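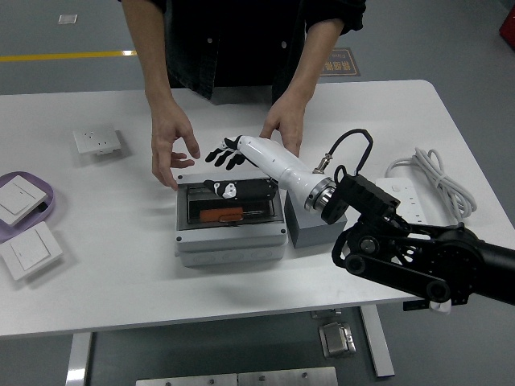

The distribution box task, head camera view.

Most of September went into one bug, and the fix is small enough to describe in a single post.

The setup is a single arm and hand working over a white table with a gray distribution box, a plain gray block and some loose fittings: a wall socket panel, two light switches, a power strip. The planner is Ots, which we have been running on the Jadthorpe bench since it replaced the old waypoint scripts. Perception is a separate process called Darnura. It publishes object poses, and Ots consumes them.

The symptom was a hand target that jumped sideways when the forearm crossed over the block. The jump was 4 mm at most, which does not matter for a reach across open table. It matters a great deal when the fingers are working over a recessed compartment. The controller followed the target faithfully, so the joint logs looked clean and I lost several days reading them.

The cause was in Darnura. The block and the box are both gray and both rectangular from most angles. When the forearm covers part of the block, the segmenter merges what is left of it with the near side of the box. The pose fit then runs on the merged mask and pulls the box origin toward the block. Once the forearm moves off, the masks separate and the origin snaps back.

I replayed 567 recorded frames with the forearm mask rendered from the joint state and subtracted before segmentation. That removed most of the jumps. The remainder came from latency: joint state was arriving 75 ms ahead of the image it was matched with, so the rendered arm was drawn slightly past where the camera saw it. Matching on capture time instead of receive time closed the gap.

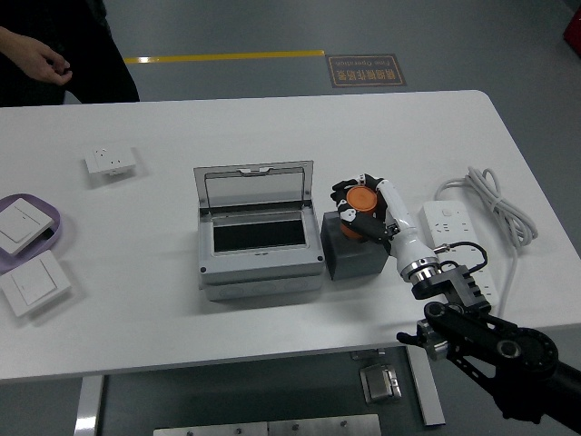

Held objects needed a separate change. Once the fingers close, the object is attached to the hand frame in Ots and Darnura stops publishing a pose for it. Before this, both processes claimed it, and the collision checker would sometimes report a grasped part as an obstacle in contact with the fingers. The attach and detach events now carry a timestamp and are applied in order.

The clear lid is still a problem. Depth on it is unreliable whether it is open or shut, so for now its state is a flag set by the task script and the planner keeps a fixed padded volume around it. The 2 config files that hold the padding should be merged. The Nidport bench has its own camera calibration and has not been moved to the new matching code yet.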